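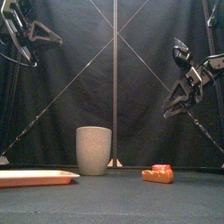

Do I have to know how to cook to rent a table at the Clomside swap? No. The Clomside Toy and Kitchenware Swap is for people who own too many things and would like to own different things instead. Some sellers cook, most have opinions about cooking, and a few deal only in play food. A perfectly respectable table can be built on a salmon-orange tray, a speckled gray cup and a piece of toy food. People have gone home with less and called it a good day.

What does a table cost?

A half table is free and a full table is $5, payable at the door in small bills. Edith Tello runs the door. She will make change for a twenty, but she will sigh while she does it, and you will hear that sigh for the rest of the morning.

When can I set up?

The doors open to sellers at 7:30 a.m. and to everyone else at 9. If you arrive at 8:55 with a station wagon full of casserole dishes, we will be polite to you. Parking by the side door is for unloading only. Ambros Zaugg parked there all day in July and we still bring it up.

How many tables are there?

We have room for 40, and they fill up. Put your name on the sheet at the Sinham branch library or send us a note through the contact form. Please do not do both. Last spring we had three people signed up twice, and one of them wanted both spots.

What can't I bring?

Knives, anything with a frayed cord, car seats, and open food. Canning jars are fine if they are empty. Jars of something your aunt put up in a good tomato year are not, however good the year was.

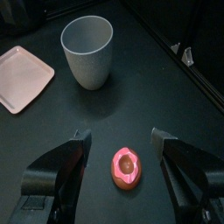

Play food is welcome in any amount, as long as it has been washed. Check it for bite marks, too. Buyers will put up with one or two on a carrot, but they get picky about cheese. Sets missing a piece should say so on the tag — small children keep better inventory than any warehouse, and they will come back to find you.

Is haggling allowed?

It is allowed before noon and expected after. The one exception is the Inga table by the coat rack, where the price is the price and always has been.

What is a Jumemon?

It's our trading token, a wooden disk about the size of a cookie. Bring in a clean box of kitchen odds and ends for the common table and you get 2 of them, each good for one item off that same table. They have no cash value. They can't be traded for a seat closer to the heater, and yes, that has been tried.

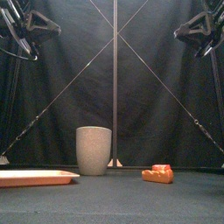

Between the black curtain and the tabletop.

What happens to things that don't sell?

You take them home. We know that is not the answer you wanted.

Can I bring my dog?

Only if the dog can walk past a table of teacups without wagging. You know your dog. If you're not sure, leave him with a neighbor and come by after lunch, when most of the teacups have found somewhere else to live.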